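3. Why people throw out fruit they could still eat

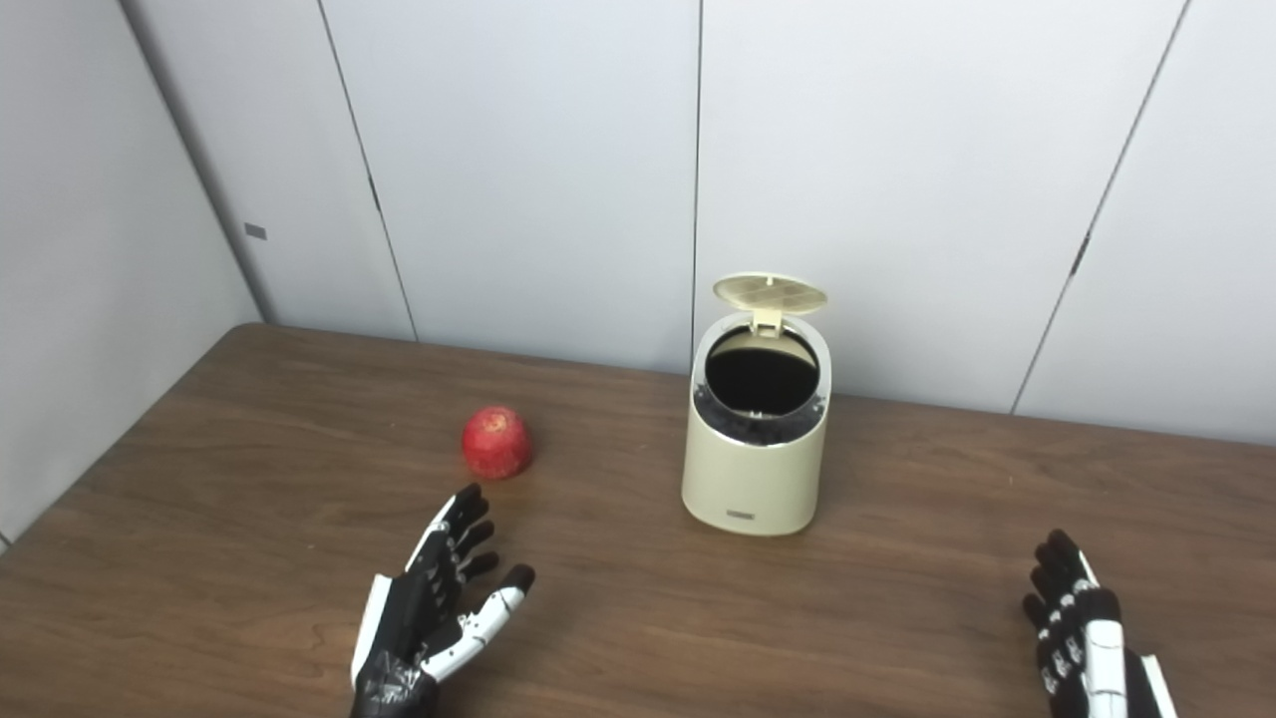 So when does a household decide an apple is finished? Mostly when somebody else in the house has already passed it over, and much less often when the fruit has gone bad.

I didn't expect to be writing that sentence. When Ghizlane Naciri and I planned the Irkusmont diaries, we figured the answer would be bruises, maybe wrinkles, and we built half the coding sheet around skin condition (eleven pages of it, and I would like those evenings back). Then the diaries came in and people kept writing things like "nobody wanted it" or "it had been there since the weekend." The fruit itself hardly got a mention!

Figure 3. A small red apple and an open trash can on the same table.

A quick word on the sample before I go on. We had 29 households in Irkusmont and 30 in Overgaard, all of them keeping a kitchen diary through December, and between them they gave us 2098 entries. An entry is one item leaving the kitchen by any route that isn't a mouth: trash, compost, the neighbor's rabbits, a school craft project. We left the rabbits in. Elínborg Ingvarsson argued for taking them out on the grounds that feeding an animal isn't waste, and she has a point, but the people writing the diaries clearly felt guilty about it, and guilt was half of what we were after.

Of all those entries, 800 were whole fresh fruit, and that's the set I'm using in this section. Cut fruit behaves so differently that I've moved it to Section 5. Once an apple is sliced, the clock is running and everyone in the house knows it, so the decision gets made fast and usually by whoever did the slicing. A whole apple can sit there for ages with no one in charge of it.

That business of being in charge is where the two towns split. In Overgaard, a lot of our families shop once a week and one person does the buying, and that same person does the throwing out, often on the evening before the next shop. I've called this the clearing habit. Diary writers with the clearing habit describe it as tidying, and they don't seem to look at the fruit very hard while they're doing it. One woman wrote that she "made room," and when I asked her later what the apples had been like, she had to stop and think, and then told me they were probably fine.

Irkusmont is messier. People there buy small amounts on the way home, several people in the same house do it, and you end up with three bags of pears and no plan for any of them. I loved reading these diaries, I'll admit. Fruit gets moved from the bowl to the counter, from the counter to the windowsill, and then one day it's gone and the entry is in a different handwriting. Older work from the Curkach survey found the same drifting around with bread, so I don't think it's special to fruit.

Does where you keep the trash matter? We wondered about that too, and I can only give a partial answer. We asked about bin location on the intake form but worded the question badly (it lumped "under the sink" together with "in a cupboard"), and the Dredasstead pilot used another wording altogether, so the two can't be put side by side. In the interviews, a few people with the bin in easy reach told us they toss things without thinking. Others with the very same setup said they never do. I wouldn't lean on either group.

What I would lean on is the passing-over effect, which shows up in both towns and in houses of every size we had, apart from people living alone. Single diarists give a physical reason for nearly every piece of fruit they discard: soft, brown, mealy, smelled odd. The next section takes up their entries separately.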